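June, packing bench, started 2.40pm

Dishes for the Skernell move. Sanaa wants everything breakable wrapped before it goes near a crate. Using the Trumico bubble wrap, small bubble, off the 200 m roll. Oval piece first, the one with red characters on the rim. Wrap folded up both sides.

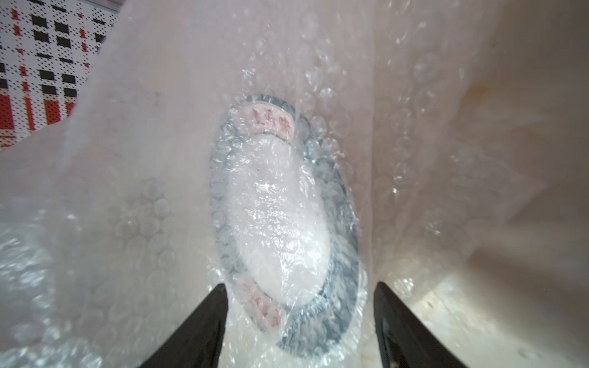
WRAPPING - NOTES

Characters still show through one layer but too blurred to read, so label the outside. One layer isn't enough for the rim anyway. Going to two, tape on the flat side only. Job no. 3958 on each parcel, Rocío has the pen.

Sheet size: 6 squares off the cutting guide is too much for a small plate, it just bunches up underneath. Try 4 tomorow. Ask Rocío what she did on the Dumer job, those came out much neater.
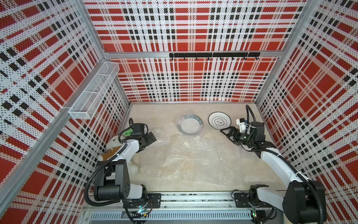 and also ask her if the offcuts are worth keeping, they'd do for padding between parcels. The Hoshino boxes are deeper than the old ones so there will be gaps to fill. Plates on edge, never flat. Bowls rim down.

Tape gun sticking again, cleaned blade, bit better.

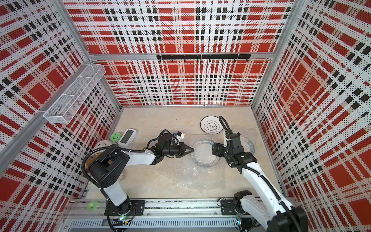
Glass next. Sanaa says tissue first then wrap, otherwise the bubbles leave marks if it sits in store a while. Not convinced but will do it. The two glass plates get a double layer and a box each. Could use the wire basket on the left wall for tape and labels, nothing in it, and the hooks at the back are free for scissors. Sort that before the next lot.

Still to get: tissue, 9 more boxes, fragile stickres. Stopped 4.15.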